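Ledeck plush blanket, two months in

Mar 20, 2023

I bought this in January to replace a comforter that had gone flat, and I kind of love it! It's super soft, it covers my whole bed, and the stripes are loud (mine has "Beautiful" in big dark red letters, plus polka dots down one side). I pile laundry on it while I sort and the fabric doesn't seem to mind.

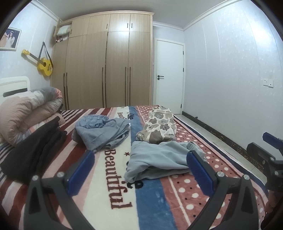

Washing and shedding

It shed like crazy the first time, so wash it alone. I've done 11 cold washes since and the fuzz has mostly quit. Drying takes 60 minutes on low. I paid $25 at Himley and I'd get another one, maybe in a quieter pattern.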